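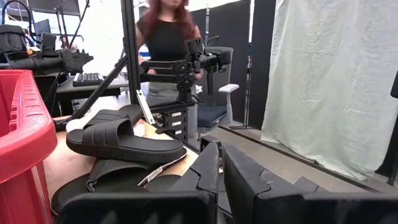
Slide 1. Wrist camera view, footwear sorting station, left of the gripper.

Opening

Morning, thanks for coming. I have twenty minutes plus questions. The talk is about the Clendano sorting kit, which we had on trial at the Mellor returns center. I'll say what you get, how it did, and what I would ask for before signing anything. I don't work for Clendano and they have not seen these notes.

Leave slide 1 up while people sit down. Point out the two black fingers at the bottom, then the pile of sandals and the red bin at the left. The wrist camera feeds the grasp software, so what the room sees on the slide is close to what the planner has to work from.

Slide 2. What is in the kit

Two-finger gripper, wrist camera, mounting plate, cables, and one year of the software. The arm is not included. You can use your own if it is on their list, and ours was. Read the list before you budget. Support is by email on the basic plan and by phone on the next one up.

Installation took us a day and a half. The manual says half a day. Most of the difference was cable routing. The cable clips that come with the kit are too small for the thicker cable, and we bought our own.

Slide 3. The task

Pick one item of footwear from a mixed pile, put it in the right bin, go back for the next. Returns arrive out of their boxes and often on their sides. Pairs get stacked on each other. Go back to slide 1 here if the room looks lost: black slides on top of a dark strappy sandal is a fair sample of the hard case. Dark on dark, soft edges, straps that overlap.

Slide 4. Numbers

1432 pick attempts over the trial. 102 failed on the first try. Of those, 56 were cleared by the automatic retry and the rest needed a person. Say this slowly, people write it down.

Closed shoes gave us very little trouble. Sandals and flip-flops made up most of the failures. The usual one was a finger catching a strap and bringing up two items at once. The software notices this by weight, and it misses it when the second item is light.

Slide 5. Teaching it new items

You show the item to the camera, turn it, and name it. Clendano asks for 400 images per new category. It sounds like a lot, but the tool captures them while you turn the item, and an operator with no training got through it before lunch. Naming is clumsy. You can't rename a category later, you have to delete it and start over.

Slide 6. Compared with Divier

We had the Divier kit in for a shorter time, so be careful with this slide. Faster cycle, simpler screen. Its fingers are wider and did worse on thin soles. No retry unless you write it yourself. If someone asks about Boltell: we only saw a demo on a stand, and I have no figures.

Slide 7. What I would ask for

Spare finger pads in the first order. Longer cables. A written answer on what happens to the software after year one, as the quote we got left it out. A trial on your own stock, with your worst items in it.

Slide 8. Questions

Price will come up. Ours was quoted for one station and I can't share it. Handouts with the settings we used are by the door.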